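# Plimari Duo: Zweiarmzelle für Faltversuche

Vertrieb: Ludance. Stand der Angaben: Oktober.
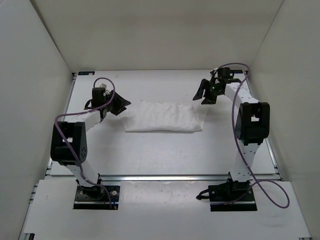
Der Hersteller wirbt mit einem Lernverfahren namens Riluler, das Tücher nach 70 Vorführungen selbstständig falten soll. Wir führen die Zelle im Programm, übernehmen diese Aussage aber nur mit Einschränkungen.

**Was belegt ist:** Im Bericht zum Verfahren stehen 2745 Durchläufe, alle mit hellen Tüchern auf heller Platte. Als Erfolg zählt, wenn die Kanten am Ende höchstens 10 mm auseinanderliegen. Falten in der Fläche gehen in die Wertung nicht ein.

**Was fehlt:** Angaben zu dunklen oder gemusterten Stoffen, zu Handeingriffen zwischen den Durchläufen und zur Startlage. Ein vorgefaltetes Tuch ist eine deutlich leichtere Aufgabe als ein hingeworfenes. Auch der Vergleich mit dem älteren Vávra-Regler überzeugt uns kaum, er stützt sich auf mehr als drei Stoffsorten, nennt sie aber nicht.

**Lieferumfang**

- zwei Arme mit Parallelgreifern
- Arbeitsplatte mit Aluminiumprofilen
- Riluler, Forschungslizenz

Rohdaten bitte vor der Bestellung anfordern. Uns liegen sie bisher nicht vor.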